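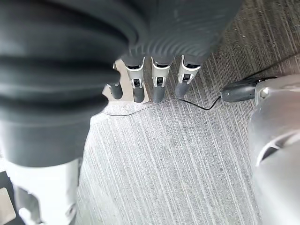 Tindden Workshop > Notebook > Rooms > Carpet

11/06/2023

Sunday, so I had the place more or less to myself and could get on with the carpet. It has been on the list since February (top of the list, then quietly not top of the list, then top again) and I wanted a proper go at it before anyone decides we're having lino.

Started with the vacuum, slowly, two directions. I used the narrow head along the skirting and got a horrible amount of fluff and grit out, plus a washer, two cable tie ends and a little brass screw that I'm fairly sure I spent an evening looking for last winter! The screw is in the lid of the biscuit tin if anyone recognises it. Emptied the vacuum twice. The filter wants a rinse but I didn't get to it.

Then the marks. I'd been calling them all "coffee" and they aren't. The one by the door is coffee, or tea, and it came up with lukewarm water and a drop of washing-up liquid, blotting with an old towel. The one nearer the window is something greasy and it laughed at the washing-up liquid, so I tried the Plunico powder that's been sitting under the sink. Sprinkle, brush it in with the soft brush, leave it, vacuum it off. First go hardly touched it. I gave it a second go and left it the whole of lunch, and it's better, you'd have to be looking for it. I tested the powder behind the door first, no change in colour there that I could see.

The tape residue is the real pain. Somebody (me, partly) has been marking out the floor with whatever tape came to hand, and the cheap stuff leaves its glue down in the pile where it collects dirt and goes to a dark line. I tried an ice cube in a sandwich bag and then picking at it with a blunt table knife, and got maybe half of one line in twenty minutes. Not a good use of a Sunday. If you need to mark the floor please use the cloth tape from the second drawer and pull it up the same day.

Measured up while I was on my knees anyway. The strip that takes all the wear, door to window, is 2,210 mm long and 83 mm shorter than I had it written down in the old book, so ignore the old book. My plan had been a runner along there, and Sfakianakis do one at 1,000 x 2,000 mm off the shelf. That leaves a bare bit at the end, obviously. I think it should be at the window end, where people turn round less. I'd rather not pay for a cut length just for that. Will ask whether they can bind an offcut instead, they did a nice job on the mat for the Cedaden room and it hasn't frayed yet.

The edge at the threshold is lifting again. I pushed it back under the bar and tightened the middle screw but the left hole is chewed out and just goes round and round. Matchstick and wood glue, probably. I've not done it. Please step over it and don't drag the trolley through until it's sorted, go round by the corridor.

Things I still don't know: whether the underlay goes all the way to the wall (it feels thinner along one side, and I didn't want to lift it to look), and what the carpet is made of. I pulled a loose tuft and put it in an envelope in the notebook. The label on the spare roll is gone, so the tuft is what we have.

Finished by brushing the pile all one way, which does nothing useful but it looks lovely for a bit. Shoes wiped before you come in on Monday, please.

To buy: more Plunico powder, wood glue, a new soft brush, vacuum bags.

Comments (3)

The brass screw is off the lamp in the corner, I think. I'll try it.

For tape glue try a warm iron over brown paper, low heat, and keep it moving. Worked on the stairs at home, though test it on a scrap first!

Could the runner go in at an angle? Probably daft. Ignore me.

Tindden Workshop notebook | Contact | Back to top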